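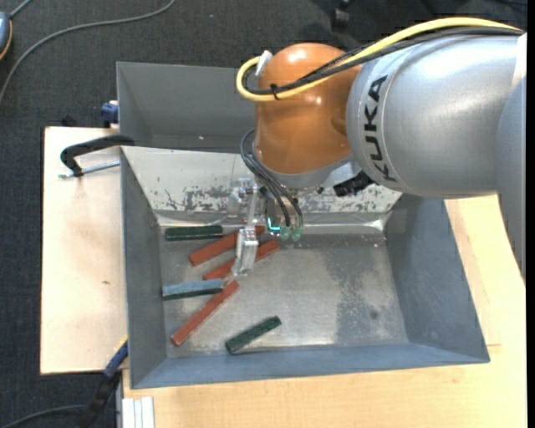

What kind of bin should hold cut blocks between the saw and the next operation?

A shallow metal bin with sloped walls, filled to a single layer and left unpainted on the inside floor, is the best choice for most shops that handle rectangular blocks in small quantities.

The opinion is a minority one. The usual practice is a straight-walled plastic tote, stacked as high as the aisle permits and filled to the rim. I have worked with both, first at the Dranurstead plant and later as an outside reviewer of storage layouts, and I think the tote is overused. It is cheap, light, and nests well when empty. None of these matters much once it is full of blocks.

The geometry of the part comes first. A rectangular bar has three pairs of faces, and in a bin it settles on one of the larger ones if it has space to do so. In a deep straight-walled container it often lacks the space. Blocks land on each other's edges, bridge across corners, and stand on end against the wall. A block standing flush against a vertical wall has one face fully hidden and presents only a thin edge to whoever has to pick it up. With a sloped wall the same block either slides down to the floor or leans at an angle that leaves a gap behind its upper end. Fingers fit in the gap.

The slope has to be steep enough for the material. Sawn faces with a burr will hang on a slope where a ground face slides freely. Vasco Aguiar, who ran the saw cell at Dranurstead for most of my time there, tested this by setting blocks on a hinged sheet and raising it until they moved. He chalked the angle on the wall for each finish. I know of no better method, and it takes a morning. Bin catalogs quote a wall angle only occasionally, and when they do they seldom say whether it is measured from the floor or from vertical. Ask before ordering.

Depth is the second matter, and the one on which I disagree with most layout drawings I am sent. A second layer of blocks is usually justified by floor area. The drawing shows a rack footprint, the planner divides batch volume by it, and a depth comes out. What the drawing leaves out is that the bottom layer cannot be inspected, and that a mixed batch can sit under a correct one without anyone seeing it. At Dranurstead a batch tagged 1841 went to finishing with blocks from another order in the lower layer. The tag was correct for everything visible. Sorting them out took longer than walking a second bin from the saw would have taken on every shift that week.

My rule is a wall height of 100 mm above the tallest block in its resting position, and one layer only. The extra height keeps blocks inside when the bin is pushed along a bench. Any more height gets used for storage sooner or later, because people fill containers to the rim regardless of the label.

Nuno Serrano at Veloso disputes the one-layer rule and has put his case to me in writing. His blocks are all cut from the same stock to the same length, there is nothing to mix them with, and he loses rack space to air. I accept this for a dedicated line. Few of the shops I visit have one. Most run whatever was ordered, and a bin that held long bars in the morning holds short ones after lunch.

The third matter is surface. I prefer bare metal on the bin floor, and I prefer it worn. Paint on a floor that receives sawn blocks chips within weeks. The chips travel with the parts, collect in the corners of the bin, and turn up on a machined face under a clamp. Walls can be painted, since the contact there is lighter, though the paint will scuff wherever people habitually drop or drag parts. Scuffing on the walls is worth reading before it is touched up. A patch low on one side means the bin is always loaded from the opposite side. Scratches near the rim mean that blocks are being dragged out over the edge, and that the bin is probably too high or too far back on the bench.

Rubber mats are sometimes proposed as a remedy for noise and marking. They work for a time. Then they absorb coolant, curl at the corners, and hold swarf against the next batch. For blocks with finished faces I would use a removable slotted tray. For sawn blanks I would use nothing.

Color deserves a paragraph. A gray bin under overhead light makes a poor background for gray blocks, and a good one for blocks of almost any other color. Where parts are painted or coated, the choice of bin color costs nothing and makes a miscount less likely. Where parts are bare metal, a darker wall helps and a matte one helps more. Catarina Amaral, who laid out the receiving area at Kakine, ordered every bin in the same light gray and separated orders by tag alone. She now wishes she had specified two wall colors. I think two is also the limit. A shop with six bin colors has a color code, and a color code needs a chart, and the chart will be out of date by January.

Working height is simpler. The rim of the bin should be at around 900 mm for standing work, which puts the floor of a shallow bin within reach without bending. A deep tote at the same rim height puts the last blocks well below it, and the last blocks are the ones handled by someone reaching down at full arm extension with the wrist turned. A deep tote can be tilted on a wedge stand. The stand costs more than the tote and occupies the floor area the tote was supposed to save.

There are fair objections. Metal bins are heavy, and a full one may need a cart where a tote of the same contents could be carried. They are loud. Sloped walls waste volume by definition, and the bins do not stack when loaded unless a frame is built for them. Dorothy Naylor, who reviews purchasing at Warow, has pointed out that one sloped bin costs as much as 3 totes, and that my argument counts the minutes saved at the bench while ignoring the money spent at the dock. Her figure is right for her supplier. I would answer that totes used for sawn blocks crack at the corners and are replaced, and that the replacement is booked under consumables where a comparison of purchase prices does not find it.

Totes remain suitable for fasteners, light stampings, anything bagged, and anything shipped out in the same container. Long bar stock belongs in a cantilever rack. The sloped bin is for the short rectangular piece that waits an hour or a day between two operations and has to be picked up singly, in a known orientation, without damage to its edges.

Shops that want to try this should start with one bin at the worst bench. Load it to one layer, leave it for a month, and look at where the walls are marked. Order the second bin from those marks, with the slope and rim height corrected accordingly.

Custódio Peixoto read a draft and objected to the paragraph on mats. His shop has used them for years on aluminum, with a weekly wash. I have left the paragraph as it stands and note the exception.

Last revised July 22, 2025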